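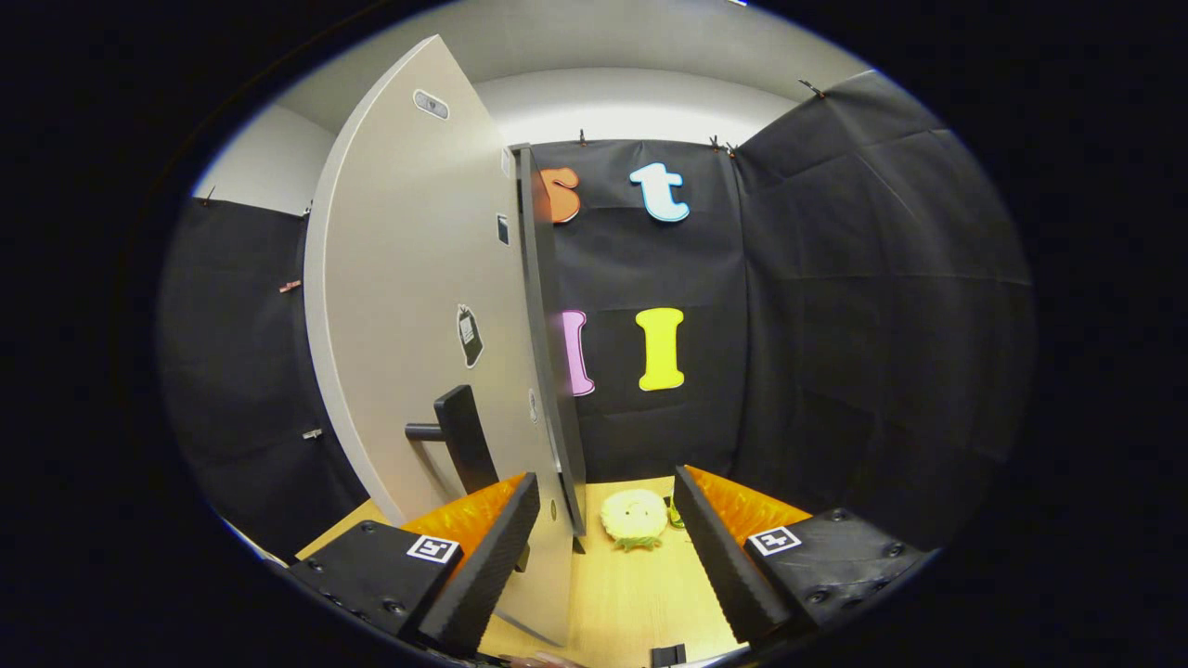 Backdrop Cloth and Door Questions

Will black cloth make my spare room look like a studio?
It will make it look like a spare room with black cloth in it. If the sheets stop short of the ceiling, a pale wall will show over the top. Keep whatever you're showing low and close to the cloth and most people won't care.

Do I need a proper stand kit?
I doubt it. The Vasteck kit was two poles and a bag when I tried it, and it leaned. Small clips on the top edge and down the seams do the same job for less. Put a pair where two sheets meet, or you'll get a bright line there by lunchtime.

The package says "wrinkle free." Is it?
No. I have bought from Gunivetti and from Omton and both came folded into a square with creases to match. Steam helps. Hanging it overnight helps a little, whatever the label claims. Soft vertical folds look fine to me; the horizontal creases are the ones that bother people.

Can I hang big foam letters on it?
Yes, if the top is clipped well. Foam weighs very little, but the cloth still sags if you only clip the corners. I would not trust the sticky dots that come with some letter sets.

What about a door that opens into the space?
Measure the swing before you clip anything. A pale door standing open against black cloth is the first thing anyone looks at. Leave enough slack that the lever handle doesn't catch the fabric.

Should I peel the old stickers off the door?
Read them first. If one is an inventory tag and the door isn't yours, leave it alone. If they're yours, warm the glue with a hair dryer and go slowly. I've used Caron remover and couldn't tell it from cooking oil.

Is the expensive cloth worth it?
Gaëtan Tanguy wrote in to say his has been up and down roughly 1,000 times and still looks new. I have my doubts about the counting. Mine went gray at the folds by its second August. Buy the cheap one, wash it cold, and keep it out of the sun.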